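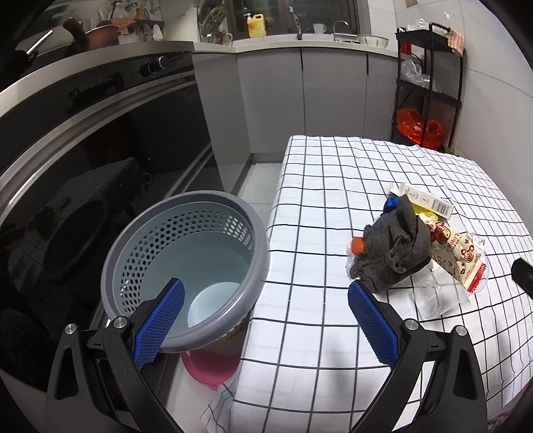 Panier rond Zivine, gris, à bord plein et parois ajourées, avec une tasse ou un couvercle blanc au fond. À droite, la table et sa nappe à carreaux noirs sur fond blanc.

Panier rond ajouré Zivine, coloris gris

Réf. Zivine 110 – Rangement de cuisine

On nous le demande souvent pour la salle de bains, parfois pour l'entrée, mais c'est dans la cuisine que le panier rond Zivine nous rend le plus de services, et c'est pour la cuisine que nous l'avons fait entrer au catalogue Zollirach. Vous connaissez sûrement ce moment de la fin de journée où la table a accueilli un peu tout le monde : un gobelet en plastique, un sachet de biscuits, un bouchon, une petite boîte en carton dont on ne sait plus très bien ce qu'elle contenait, et même une chaussette (chez nous aussi, rassurez-vous !). On attrape le panier, on ramasse ce qui traîne, et la nappe redevient une nappe. Le tri se fera après le dîner, ou demain matin avec le café.

Le modèle est tout simple, en plastique gris, rond, avec un bord plein et un corps percé de rangées de petits trous hexagonaux. Le bord plein, on l'apprécie à l'usage : il est agréable à saisir d'une seule main et ne marque pas les doigts quand le panier est bien rempli. Les trous laissent passer l'air et permettent de deviner ce qu'il y a dedans sans tout renverser. Ils sont assez petits pour retenir les bouchons de bouteille et les pinces à sachet. Pour les élastiques et les trombones, nous vous conseillons quand même de glisser un petit pot à l'intérieur.

Où le poser ? Un peu partout, à vrai dire. Il trouve sa place à côté de l'évier, près de l'égouttoir, sur l'étagère d'une desserte à roulettes ou au bout de la table. On peut aussi le percher sur une boîte cylindrique, comme sur la photo, quand le plan de travail est déjà bien occupé ; choisissez alors un support stable et évitez de trop charger le panier. Devant un four, gardez bien sûr de quoi ouvrir la porte, et éloignez-le dès que l'appareil chauffe, car le plastique n'aime pas la chaleur vive.

Caractéristiques
Forme : ronde
Coloris : gris uni
Matière : plastique
Hauteur : 20 cm
Corps : perforé, trous hexagonaux
Bord : plein
Vendu à l'unité ou par lot de 2
Couvercle : non fourni

Entretien
Un passage sous l'eau tiède avec une goutte de liquide vaisselle suffit presque toujours. Pour les miettes coincées dans les trous, une vieille brosse à dents fait merveille. Laissez-le sécher à l'envers sur l'égouttoir. Lave-vaisselle déconseillé, de même que les poudres à récurer, qui finissent par ternir le gris.

Ce que nous y rangeons
Les torchons roulés, les oignons et les échalotes, les sachets entamés que l'on veut garder debout, les éponges neuves, les tasses que l'on rapporte du salon. Une cliente de Zadelbridge nous a écrit qu'elle en avait acheté un par étagère de sa desserte et qu'elle hésitait encore à en prendre un autre pour les sacs en plastique. Nous lui avons répondu que c'était une très bonne idée, évidemment.

Bon à savoir
Le panier n'est pas étanche, vous l'aurez compris, et il ne remplace pas une passoire : les trous sont percés pour l'aération et l'égouttage des pâtes y serait bien pénible. Si vous cherchez un modèle à anses, regardez plutôt du côté de la corbeille Cheung, un peu plus profonde et proposée elle aussi en gris. Les deux vont très bien ensemble.

Livraison et retours
Expédition sous 2 jours ouvrés depuis notre dépôt. Vous disposez de 20 jours pour changer d'avis, à condition que le panier n'ait pas servi. Le coloris gris est suivi toute l'année ; un réassort des lots est prévu en juin.

Voir aussi : Corbeille Cheung à anses – Bac bas Zivine – Lot de 8 étiquettes à suspendre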